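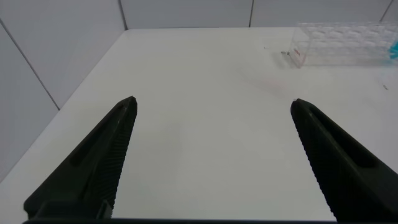
How many practice runs should I record before training the tube policy?
Record 50 for a first try, and add more once you've looked over the results.

Posted 26 Sep 2022 by the Vorkdale docs team
14 shares | 3 comments

4. Recording your runs

1. Open the fingers all the way and start the Grondovine recorder. Give it a moment to settle, it likes that!
2. Guide the arm slowly to a tube, close, lift, and set the tube down in an open slot.
3. Press Save, then move the rack a little (a small turn is plenty) and go again.

Note: Training runs for 2000 steps by default, so go get yourself a nice coffee. 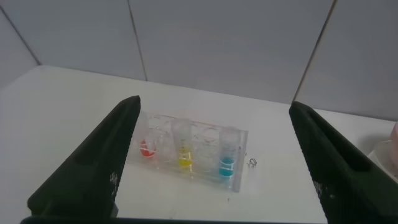
Page last changed: September 2022

4. Before each save, check the wrist view for the rack between the open fingers, with the colored liquids easy to tell apart.

Caution: Keep the arm speed at 65 or lower while tubes are in the rack, and please keep your hands well back during playback.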